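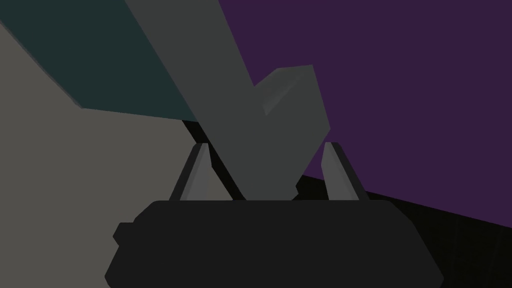 伊拉里亚·曼库索认为，老房子的补贴来得不算早，申请手续也还可以再简单一些，但只要木门木窗能修就尽量修，这个方向她赞成。她在塔库斯（Takus）镇公所的意见征集会上说，过去几年不少住户嫌麻烦，干脆把旧门整扇拆掉换新的，拆下来的东西堆在院子里，最后当柴烧了。

塔库斯镇于2026年1月14日公布旧宅木作修缮补贴办法，对镇内老旧住宅的室内外木门、木窗、楼梯扶手和护墙板的修理给予部分费用补助。办法自二月起接受申请，首批名额为696户，额满后转入候补名单。

按照办法，申请对象为在镇内拥有住宅并实际居住的业主，长期租户在取得业主书面同意后也可以提出申请。店铺、仓库以及纯粹用于短期出租的房屋不在范围之内。一处住宅只能申请一次，但同一次申请中可以包含多个房间、多个部位，由申请人在表格中逐项列明。

补贴范围以修理为主。门扇变形校正、榫头加固、合页和把手更换、旧漆清除与重新上漆、局部腐朽木料的挖补，都可以列入。整扇更换原则上不予补贴，只有在登记工匠出具书面意见、认定原件已无法修复的情况下才可以例外，更换后的式样须与原件大体一致。仅为改变颜色而进行的粉刷不能单独申请，但在修理门窗时连带修补周边墙面的，墙面部分可以合并计算。

镇公所此前就办法草案征求意见，收到的来信集中在颜色问题上。早先的草案曾规定，临街一面的门窗只能使用登记在册的几种颜色，室内也建议采用浅色。正式文本保留了对临街一面的要求，室内部分则完全删去，由住户自行决定。镇公所在说明中写道，镇上旧宅的室内用色一向差别很大，有的人家用白灰墙，有的用深色板墙，统一规定没有依据，也很难检查。

另一处改动涉及工匠资格。草案要求施工者必须在塔库斯镇登记，正式文本放宽为在镇内或邻近的祖尔蒂尔比（Zultilby）登记均可。目前两地合计有14家木作作坊在册，其中七家设在塔库斯镇内。登记名单将张贴在镇公所一楼，并随申请表一同发放。住户自己动手修理的，可以凭材料票据申请材料部分的补助，人工不计。
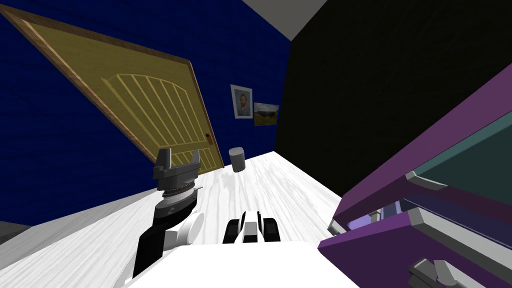

蓝色墙面上的木门，门板带有拱形装饰，门旁挂有两幅小画。

材料供应方面，镇公所与建材商费利科（Felico）达成供货安排。凡获批的住户，可以凭批复编号在该商行购买木料、油漆和五金件，先提货，后结算。住户也可以到别处购买，只需保留票据。费利科方面表示，会在二月之前备足常用规格的门料，弯曲的拱形上档和较窄的竖板条需要预订，交货时间视订单多少而定。

对预订一项，征集会上有不同看法。有住户提出，旧宅的门尺寸几乎没有两扇相同，统一备料未必用得上，不如把钱直接补给作坊，由作坊自行下料。镇公所答复说，作坊自行备料不受限制，费用同样可以列入申请，供货安排只是多提供一条途径。也有人问到，如果作坊排期过满，工程拖过期限怎么办。按照正式文本，住户应在获批后11个月内完工，因作坊排期或天气原因延误的，可以书面申请延期一次，延期申请须在到期之前提交。

申请材料包括申请表、住宅权属证明、修理部位的照片以及工匠报价单。照片要求每个部位至少拍一张整体、一张损坏处近照，可以用手机拍摄后打印。报价单须分别列出人工和材料，不接受只写总价的报价。材料齐备后，镇公所派人上门查看，查看结果以书面形式通知。未获批准的，通知中会写明理由，申请人可以补充材料后重新提交，不影响原有的排队次序。

补贴款分两次发放。首笔在开工后凭作坊出具的开工单领取，余款在完工验收后发放。验收时主要核对实际修理部位与申请表是否相符，门窗能否正常开合，拆下的旧件是否按规定处理。办法要求，确需更换的旧门旧窗不得随意丢弃，应交到位于李（Li）街的旧料存放处，由登记作坊挑选可用的木料和五金，供后续修理时使用。存放处每周三和周六上午开放，体积较大的旧件可以事先打电话预约上门收取，不另收费。

在旧漆处理一项，办法附有单独的提示。年代较久的油漆可能含铅，清除时应采用湿法打磨或刮除，不得用明火烘烤，施工期间房间应保持通风，家中有幼儿的应暂时避开。清除下来的漆屑须装袋封口，与生活垃圾分开投放，袋子可在镇公所服务窗口领取。

镇公所还将在二月安排木门保养讲习，内容包括季节性变形的判断、合页上油、门缝调整和补漆。讲习不收费，需提前在窗口登记，租户也可以参加。已经报名申请补贴的住户不需要另外登记，讲习时间会随受理通知一并寄送。

申请表可在镇公所一楼服务窗口领取，也可在镇内各邮务点领取。填写有困难的住户可以由家人代填，代填人须在表格末尾签名。候补名单的排列以收到完整材料的时间为准，邮寄的以邮戳为准。对办法有疑问的，可以在窗口提出，或以书面形式寄交镇公所房屋事务科。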